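4.2 Perception and Grasp Selection for Bundled Cable

The packing task uses two open mailer boxes side by side on the table. The planner has to know which box is being worked on, and whether the cord inside is bundled or loose, before it picks a grasp. We handle both questions in one module, Nenon, which runs on the head camera stream and publishes a cable state at 4 Hz.

Nenon first fits a box model to each cardboard region. The lids caused most of our early trouble. An open lid lying behind its box has nearly the same color as the box floor, and the first version of the fitter often merged the two. Itzel Beltrán rewrote the fitter to look for the front wall first and work backward from there, and the merged fits went away in our September recordings.

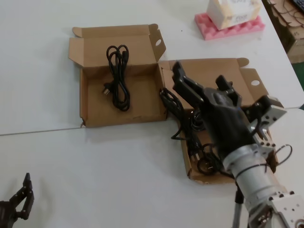 Figure 7. Work area as seen from the head camera, with the hand over the loose cable in the right box.

The second step labels dark pixels inside each box as cable and computes how spread out they are. A bundled cord gives a compact, elongated region. A loose one fills more of the box and may cross the rim. Any cable pixels found outside the wall are passed to the planner as a keep-out strip, so that the fingers do not come down on a draped length and pin it against the cardboard.

The black hand over black cable remains a problem. Color alone cannot separate them. We project the hand model from joint angles into the image and mask it out with a margin of 22 pixels. This also hides some real cable near the fingers, so the state estimate is frozen once the palm drops below the rim and resumes when the hand is lifted. In 27 logged trials, the frozen estimate was out of date on release in four.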